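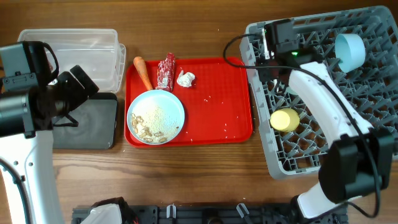 Sixten Skjelbred 在读完我们上一份报告的草稿以后,写来这么一段:“你们写了那么多抓取的事,我读得很高兴,可我真正想知道的其实很简单。吃完饭,人站起来走了,桌上那一摊,机器到底能不能收?如果能,要收多久,收完以后我还要不要再去擦一遍?如果不能,请用普通人听得懂的话告诉我差在哪里。”

这段话我打印出来贴在工作台旁边的柜门上,贴了整整一个冬天。这一份报告我想就顺着它来写,少放一点曲线,多讲一点我们每天在桌子跟前看到的事。Kaltska 的各位同事这几年对 Totance 项目一直很有耐心,我们每次拖着写得太长的报告来,你们也都读完了,这份情我们记着。这一次恐怕还是长,先请多担待。

报告日期:2026年2月2日,星期一
项目:Totance,餐后收拾与分拣
地点:Eide 工作间,以及 Wundambridge 食堂的试用角

一、先把话说在前面

现在能说的是:在一张我们熟悉的桌子上,东西是我们见过的那一类,没有人催,双臂的机器可以把一份用过的餐盘收拾出个样子来。大件归大件,杯碗上架,垃圾进垃圾的地方,多数时候做得到。离“您尽管去忙,回来桌子就是干净的”还有一段路,而且这段路主要卡在小东西上,卡在碎的、软的、粘的、会滚的东西上。

这半年我们一共做了364次完整的收盘,从餐盘摆好开始,到操作员喊停为止,每一次都有记录。其中300次,机器在没有人伸手帮忙的情况下把所有大件都放到了该放的地方。剩下那64次里,有的是中途抓空之后反复试,试到我们看不下去;有的是碗翻了;还有几次是线缆挂住了东西,怪我们自己走线走得不好,后面会说到。

请注意我写的是“大件”。如果把标准换成 Sixten 信里的那一句,收完以后要不要再擦一遍,那么数字就难看得多了。剩饭和碎屑我们目前没有像样的统计,只能老实说,绝大多数时候,人还是要拿着抹布过去一趟。

二、我们为什么盯着一个餐盘不放

去年有朋友来看,站了一会儿,很客气地问,怎么还是这个盘子。我理解他的意思,别处的演示里机器在叠衣服,在煮咖啡,在开冰箱门,我们这边翻来覆去就是一份剩饭。可是我越做越觉得这份剩饭是个好老师。它里面什么都有一点:硬的杯子,光滑的塑料包装,一团揉过的纸,几乎没有重量,一碰就跑;还有米饭,米饭是我见过的最不讲道理的东西,成堆的时候像一个物体,散开以后就成了许多个物体,粘在夹爪上以后又变成了夹爪的一部分。

家里的活和食堂的活,大体上就是由这样的东西组成的。我在 Wundambridge 食堂的回收口站过几个中午,看那里的人收盘子。她们的手根本不停,左手端起来,右手一抹,纸和骨头下去了,碗一叠,勺子一归,下一个。我问其中一位,您是先看哪一样?她想了很久,说没有看呀。我后来把这句话转述给组里写程序的同事,他叹了口气,说这就是难处,我们每一样都得看。

所以我们选了慢慢来。先让机器学会一样一样地看,一样一样地拿,等这个稳了,再谈怎么抹,怎么叠,怎么一把带走。

三、这半年做了什么

第一件,是重新整理了台面。早先我们把东西摆得很散,以为散开了好认,其实两只手臂要跑来跑去,慢,还容易互相挡。现在的摆法更像一个人坐在桌边会用的摆法,餐盘在当中,要放东西的地方就近安在左右。手臂各管一边,左边的少越界,右边的也少越界,撞到一起的次数明显少了。

第二件,是重新采了一批示范。操作员在主控端带着手臂做,机器跟着学。我们请操作员不要做得太漂亮,这一点起初大家都不习惯,人总是想把活干得利落一点,尤其知道有记录在走。可是利落的示范教出来的机器,一旦抓空就愣在那里,它没见过抓空以后怎么办。后来我们让大家失手了也接着做,夹歪了就放下重夹,碰翻了就扶起来再拿,这样教出来的机器脾气好得多,会再试一次,有时候还会再试第三次第四次,固执得叫人又好气又好笑。

第三件,是换了东西的搭配。同一样东西天天见,机器会把它的颜色和位置一起背下来,换个碗就不认识了。所以我们轮换着来,有时候盘里放碗,有时候放碟子,有时候有杯子,有时候花生是剥好的,有时候连壳带屑一起上。搭配由当天值班的人定,只要求别连着两天一样。

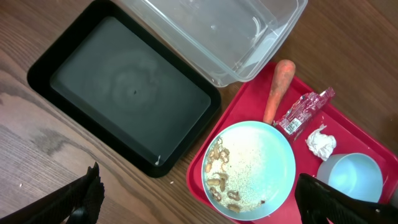 收盘台面:黑色托盘空置待放,红色餐盘中有胡萝卜、包装袋、纸团、杯子和装着花生壳的碟子。

花生壳值得单独讲几句,因为它让我们改了一回主意。我们原来把食物残渣当作一类,想着一个动作就能解决,把碟子端起来,倾一下,倒掉。米饭倒是勉强可以,只要不太粘。壳不行。壳轻,形状又怪,有的翘着,有的扣着,碟子一斜,几片滑出去,另外几片偏偏卡在碟沿上不走,机器以为倒完了,就带着它们往架子那边去。半路掉一片在桌上,掉一片在地上,收拾的人跟在后面捡。我们试过让它多抖两下,抖是抖掉了一些,掉到哪里就由不得人了。

后来改成先夹大的。凡是夹爪合得拢、看得清的壳,先一片片夹走,剩下的再倾。慢了很多,桌面倒是干净了不少。我自己是赞成慢的,组里也有人不赞成,说真到了食堂,谁等得起你一片一片夹花生壳。这话也对。我们还没有定论,眼下两种做法都留着,各自积累记录,等有了够看的数量再拿来给各位比较。

四、各样东西的难易

写这一节的时候我犹豫过,担心太琐碎。可是 Sixten 要的是普通人听得懂的话,那就一样一样说。

胡萝卜最省心。它硬,有粗有细,夹爪从哪边下去都能夹稳,放下来也不会怎么样。我们甚至拿它当开工前的热身,能把胡萝卜夹好,这一天的标定多半就没有大问题。

杯子排在第二。立着的杯子好办,夹住杯壁,提起来,送到沥水架上。麻烦在放。沥水架的那些齿,人手一塞就进去了,歪一点也能顺着滑到位,机器没有这份手感,碰到齿就以为碰到了底,松手,杯子就那么搁在齿尖上,或者干脆躺倒。躺倒算不算放好,我们争论过好几次。现在的算法是,只要在架子里面,不掉出来,就算放好。这个标准宽了些,我在这里写明,免得各位看到前面的300次时把它想得太好。

包装袋是个会骗人的东西。它反光,皱起来以后每一面都不一样,相机从上面看过去亮晃晃一片,深浅就估不准了。夹爪下去,有时候差着一点点,袋子只被拨开了。好在它不怕摔也不怕捏,多试几次总能拿到。

纸团呢,夹是夹得起来,放不下来。它轻,毛边容易挂在指尖的纹路里,夹爪张开了,纸还在上面。我们加了一个小动作,张开以后在收纳处的边沿上蹭一下。这个动作是一位操作员自己想出来的,她在主控端做示范的时候顺手那么一蹭,我们看回放才发现,赶紧请她多做了几遍。

碗和碟要看里面有什么。空的不难。有东西的,提得不平就撒,提得太平太慢又让人看得着急。用单臂端碗,碗总是往一边沉,改成双臂以后稳了些,可是两只手要同时到、同时合、同时起,差一拍都不行。这一块是我们下一阶段的重头。

勺子的问题在于扁。它贴着盘底躺着,夹爪要贴得很低才能够到,稍低一点就顶到盘子,把整个盘子推走了。 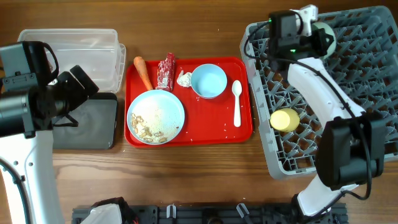
说到让机器自己判断“做完了没有”,这半年花的心思恐怕比抓取还多。人收桌子,收到什么时候停,是一眼的事,机器要有个依据。我们最初的依据是看见的物件数,大件都不在盘里了,就停。这个办法对杯碗、包装袋一类很管用,对别的就不灵了。拿米粒来说,碟子四周的红色盘面上散着细小的白点,红底白粒,在所有颜色组合里已经是最容易看清的了,机器仍然要么把它们统统忽略,要么把反光也当成米粒,守着一块什么都没有的盘面不肯收工。白色的碟子里再有一层浅色的碎屑,那就更难为它。现在的折中是分两步问,先问大件,再问盘面,盘面这一步由人来点头。等到哪一天盘面这一步也能交给机器,我想那时候才可以回答 Sixten 信里要不要再擦一遍的问题。

五、在 Wundambridge 的试用

试用角设在食堂靠里的位置,和真正的回收口隔着一段距离,这是食堂方面的要求,我们也觉得合适。食客愿意的话,可以把用完的餐盘端过来,看机器收。安全方面,手臂的活动范围外面拦着护栏,停机按钮在操作员手边,试用期间没有发生过让人受伤或者受惊的事。

来看的人比我们想的多,孩子尤其多。孩子们看机器夹纸团,夹一次没夹住,就跟着喊一声,夹住了又喊一声,操作员说那几天做示范特别有劲头。也有不那么热闹的反馈。有一位常来的老先生看了很久,说,我老伴手不好了以后,家里的碗都是我收,我收得也慢,可是我收完是干净的。他说得很和气,我听了却记到现在。对他那样的家庭来说,一台收得慢的机器也许可以接受,一台收完还要人弯腰去捡壳的机器,恐怕是添了麻烦。

食堂的几位员工看法不一。有人觉得把餐盘端过来这件事本身就多余,她们要的是机器自己到桌边去。有人对沥水架更感兴趣,问能不能只做后半段,把洗好的杯碗从架子上取下来,分好放好。这个建议我们内部讨论了几回,越想越觉得有道理,干净的餐具没有残渣,形状固定,正好避开了我们最弱的地方。我们打算在下一阶段拿出一部分时间试试看,如果各位同意的话。

六、没有做好的地方

走线的问题拖得太久。手臂上的线缆垂下来一截,平时不碍事,手臂一伸远,那一截就会扫过架子。有几次杯子已经放好了,是线把它带歪的。我们换过绑法,好了一些,还没有彻底好,下个月准备连固定件一起换掉。

夜间无人值守运行原计划在年底前开始,推迟了。原因说来有些不好意思,是没有人放得下心。机器自己跑一夜,收的又是真的食物,米饭干在夹爪上,第二天早上要用温水泡着一点点刷。在清洁这件事想出办法之前,我不愿意让同事每天早上从刷夹爪开始。

速度也没有达到年初写下的目标。我们把力气用在了“再试一次”上面,成功的次数上去了,每一次花的时间也跟着上去了。熟练的人收一个盘子,几句话的工夫就好了,机器收同样一个盘子,够我从头到尾喝完一杯茶。这个差距我不想用别的说法绕过去。

七、经费

本期支出与批准的预算基本相符,明细附在另外的表格里。设备维修一项有结余,合4000克朗,我们申请转到夹爪的易损件和清洗用品上。指尖的软垫磨得比预计快,夹壳以后尤其明显,磨平了的指垫夹杯子会打滑,只能勤换。如果 Kaltska 方面觉得需要另走手续,请告诉我们,我们照办就是。

八、到四月为止的打算

先把双臂端碗做稳,碗里有东西也要端得平。再把倾倒和夹取两种处理残渣的做法放在一起比一比,给出一个我们自己也信服的建议。盘面检查这一步,争取让机器先学会说“我不确定”,由它来请人看一眼,总好过由人一直守着。从沥水架往外取干净餐具的试验,四月里应当可以给各位看到初步的记录,到时候如果有哪位方便来 Eide,我们很愿意当面做一遍,做坏了也照样做给你们看。

Sixten 的那张纸还贴在柜门上,边角已经卷了。能不能收,我们现在可以回答:大件多半能。要收多久:还太久。要不要再擦一遍:要的,请把抹布留在手边。四月的报告里,我会把这三个问题按同样的顺序再答一次。

Totance 项目组,于 Eide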